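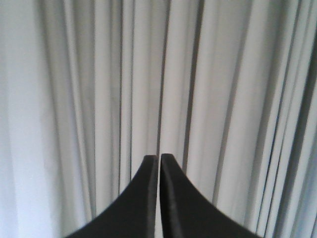
So Plorer has finally said something about the Sutard speakers that keep dropping off the wifi. It's your house, apparently. The help page now says to "check for heavy soft furnishings". A pale grey curtain with a lot of folds in it is still a curtain. If a 300 quid speaker can't get a signal past one of those, I'd call that a fault with the speaker.

2 minute read

Print this | E-mail this

Mine was fine until the December update. Same shelf, same router, same curtains. After it, dead by teatime most days and you have to pull the plug to get it back.

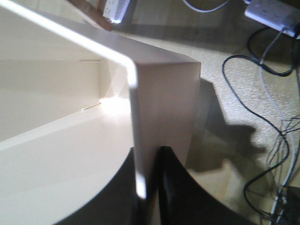 The official fix is a factory reset, holding the button for 12 seconds. I've done it 4 times. It buys you a day, maybe. Support then ask whether you've tried a reset.

There's also the Pivbridge, a little plug-in box Plorer will sell you that "improves stability". Perhaps it does. I'd want to see someone test it who isn't also selling it, and I'd want to know why the fix costs money when the update that broke things came free.

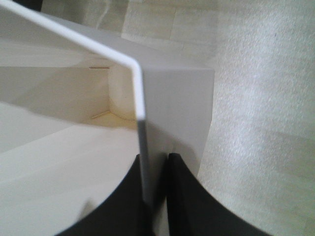

Morris, the shop I bought from, says returns close after 2 years and software doesn't count as a fault anyway. I'd like to see where that's written down. It's not on my receipt.

Latest line is that a new update will cut dropouts by "up to" some number they haven't published. Up to could mean none. I've turned auto-update off and I'm leaving it off until other people have had it for a month.

Comments (3)

Same here, started in December. Mine's in a room with no curtains at all.

Bought the Pivbridge. Still drops, only less often. Wouldn't bother.

Try giving it a fixed address in the router settings, worked for my mum's.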